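Search this site Go

Ritell Housekeeping Course - Handout 2: Bed surfaces and folding

Clear the mattress before any cloth is folded. Boxes and mats count as obstructions. Smooth the fitted sheet from the headboard outwards.

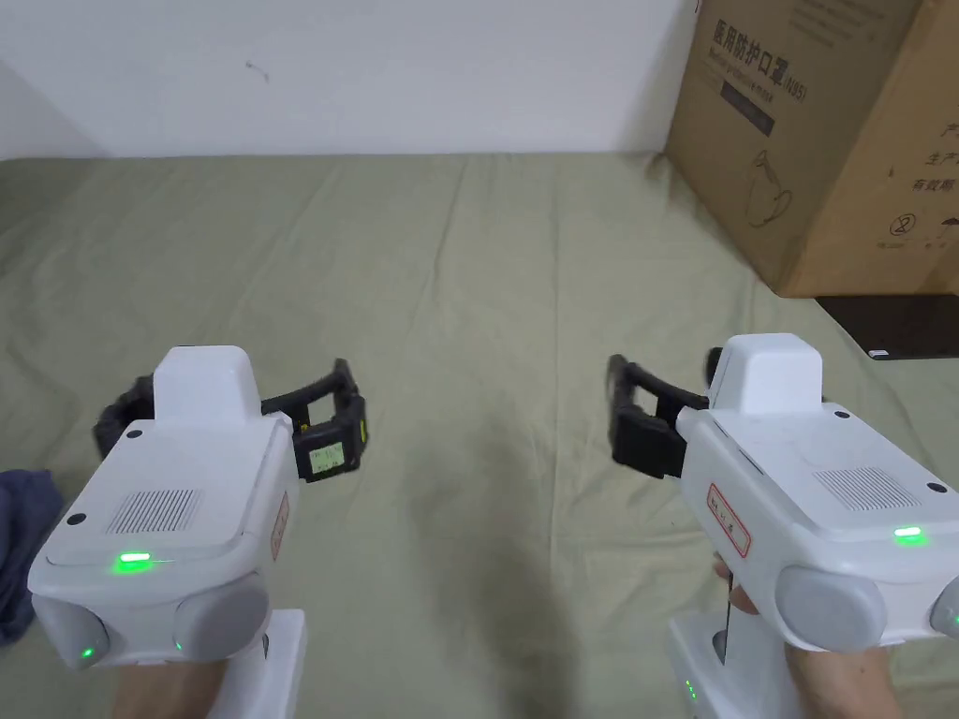
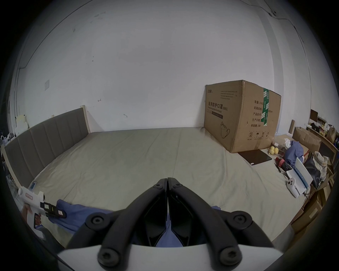
Enda asks whether a crumpled cloth should be shaken first. Yes - once, then laid flat and folded in 2, edge to edge.

Time allowed: 30 minutes.

Comments (2)

Clokura: Does the 30 include the sheet?

Deák: It did in May.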